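Démonstration manuelle et téléopération : ce que l'on enregistre vraiment
Notes de l'orateur – atelier de Wivstead, 4 févr. 2023

Ouverture (ne pas dépasser le temps prévu)
Rappeler le périmètre : bras à bas coût, servomoteurs série, pièces imprimées, un seul opérateur. Pas de bras industriel aujourd'hui. Les chiffres viennent des essais menés sur le banc de Cutthorpe avec la chaîne logicielle Simiyu. Préciser que Savico n'a fourni que l'hébergement des données.

Diapo : deux façons de montrer une tâche
Guidage à la main : l'opérateur désactive le couple, saisit les segments et conduit le bras le long du geste. On enregistre les positions articulaires, puis on rejoue.
Téléopération : l'opérateur agit sur un second bras de même cinématique, ou sur une manette, et le bras suiveur exécute en temps réel.
Insister sur la différence de signal. En guidage, la seule grandeur disponible est la position mesurée. En téléopération, on dispose de la consigne et de la mesure, donc de l'écart entre les deux. Cet écart contient l'information de contact.

Diapo : limites du guidage à la main
– Frottement des réducteurs : l'opérateur force, le geste devient saccadé.
– Les mains entrent dans le champ des caméras. Les images ne ressemblent plus à celles que la politique verra à l'exécution.
– La pince est difficile à fermer tout en guidant le poignet.
Dire que la méthode reste utile pour des points de passage, des poses de repos et le calibrage. Ne pas la présenter comme dépassée, la question viendra de la salle.

Diapo : latence
Boucle de lecture et d'écriture à 70 Hz sur le banc. Au-delà d'un certain retard, l'opérateur change de stratégie : il avance, attend, corrige. Ces pauses se retrouvent dans les démonstrations, et la politique apprise les reproduit. Montrer la courbe de vitesse du poignet, pas la vidéo.
Si quelqu'un demande un seuil : pas de valeur universelle, cela dépend de la tâche et de l'entraînement de l'opérateur.

Diapo : jeu de données
Environ 300 épisodes pour la tâche de saisie et dépose. Répartis sur 5 positions de départ de l'objet. Les épisodes ratés sont conservés et étiquetés à part. Ils servent au diagnostic et n'entrent pas dans l'apprentissage.
Signaler que les reprises (objet mal saisi, reposé, ressaisi) sont gardées dans le jeu principal. Sans elles, la politique ne sait pas sortir d'une mauvaise prise.
Transition lente ici, laisser le temps de lire le tableau.

Diapo : câblage et mécanique
Point souvent négligé dans les publications. Un câble trop court tire sur le poignet en bout de course et décale la mesure de courant. Prévoir une boucle à chaque articulation et la vérifier aux deux butées. Refaire le zéro après tout démontage d'un palonnier. Un décalage d'une dent suffit à rendre incompatibles deux séries d'enregistrements.
Les objets à fil compliquent la tâche : le fil suit le mouvement, passe devant les segments et modifie l'effort vu par la pince.
Surfaces brillantes : surveiller les reflets, verrouiller l'exposition et la balance des blancs avant la première prise.

Diapo : protocole proposé
Échauffement de l'opérateur, non enregistré. Séries courtes. Remise en place de l'objet selon un gabarit. Relecture d'un épisode par série avant de poursuivre. Noter toute intervention sur le bras dans le journal, y compris un simple resserrage de vis.

Questions probables
Retour d'effort : pas testé, prévu en mai si le second bras est motorisé d'ici là.
Plusieurs opérateurs : 2 styles de saisie différents dans un même jeu dégradent le résultat quand le volume est faible. Choisir une convention de prise et l'écrire.
Transfert vers un autre bras : possible en espace cartésien, avec perte sur l'orientation du poignet. Renvoyer à l'annexe pour les détails de calibrage.

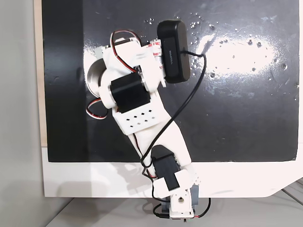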